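Budgeting for a bench robot: tips from a small workshop

Last updated: July

Most people plan a robot purchase the way they plan a sofa. They measure the sofa, they look up the price of the sofa, and on delivery day they discover the staircase. The tips below come from kitting out one rented unit in Jonderbridge, and from the receipts, which are kept in a biscuit tin because the folder filled up.

Start with the chore and leave the catalogue shut. Write down what you want moved, from where to where, and how often. If the sentence needs the word "sometimes" more than twice, you want a tray and a bit of patience. My first list had 19 chores on it. I crossed out everything I only wanted a machine to do so that I could watch, and there were four left.

Price the whole bench. My budget was £2000, a figure I picked because it was round. The arm itself went for a good deal less than that and I was pleased with myself for a whole evening. Then came a power supply, a clamp, a table that didn't wobble, a better clamp, and a plug with a big red button on it. Write the arm at the bottom of the page and everything else above it, and you'll get a truer total before you've fallen in love with anything.

Spend on the table. An arm bolted to a bendy top will shake like a pudding every time it stops. Push down on a corner with the heel of your hand before you buy; if it gives, leave it in the shop. Pale, matt tops are easy to work over and show up every crumb and screw, though they also show every coffee ring, so budget for a cloth.

Decide early on one arm or two. Two arms cost more than twice one arm. You need the second arm, certainly, but also a wider table, another lead, more spare fingers, and the time spent stopping the pair of them arguing over the middle. Buy one, live with it, and leave room for its sibling. Mark the spot with tape and put nothing there. You will put something there.

Practise on the things that live on your desk. You can spend a surprising sum on proper test blocks in a fitted case (I've seen the case, it's lovely). Meanwhile you already own a mouse, a phone and a mat to put things on, and they're awkward in all the ways that matter: one is rounded, one is flat and slippery, and one has nothing much to get hold of. 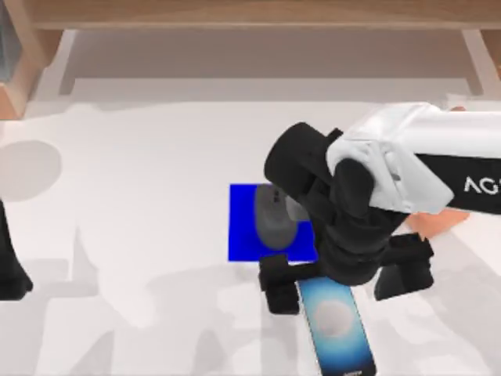
Flat things are where the money goes, incidentally. Any gripper in the shop will pick up a box. Ask to see it lift something thin off a bare table, and watch the salesman's face. Thin rubber pads on the fingertips help a great deal and cost less than lunch. Sellers will offer you a special set of fingers first. Try the pads.

Check the opening width against your widest object, and then add a bit. The fingers have to get round the thing before they can close on it, and a gripper that just about fits on paper will spend its days nudging your stuff towards the edge. Take a ruler with you. I have felt foolish holding a ruler in a showroom, and far more foolish at home without one.

Look up as well as down. Shelves over a bench are handy and I'd not be without mine, but an arm has an elbow, and the elbow goes up when the hand comes in. Ask for the greatest height at full bend. The leaflet will give you the reach, in large figures, with a nice drawing. The height will be on page 45 of something else.

Shadows are a running cost. If your setup uses a camera to find things, one strong lamp will throw the arm's shadow right over whatever it's looking for. Two softer lamps, one either side, are a better buy than one bright one. I bought the bright one. It now lights the shed.

Get the price of spares before you get the arm. Fingers, belts, the odd motor. I rang Akpalu and Plulley with the same short list and learnt more from how long each took to answer than from the prices. Plulley had everything on a shelf. Akpalu had everything "on its way", a phrase I've since used myself about the kitchen ceiling.

Second-hand is fine if you see it move. Ask for every joint to be run from one end to the other, slowly, and listen. A steady whirr is good. A click in the same place each time is a discount. I bought mine from a clear-out at Flandden and got the discount — and the click.

Keep something back for the first month. A fifth of the budget, in a separate envelope if you're that sort. It will go on cable ties, a longer lead, and replacing the mug. Move the mug first and you may have enough left over for a second clamp.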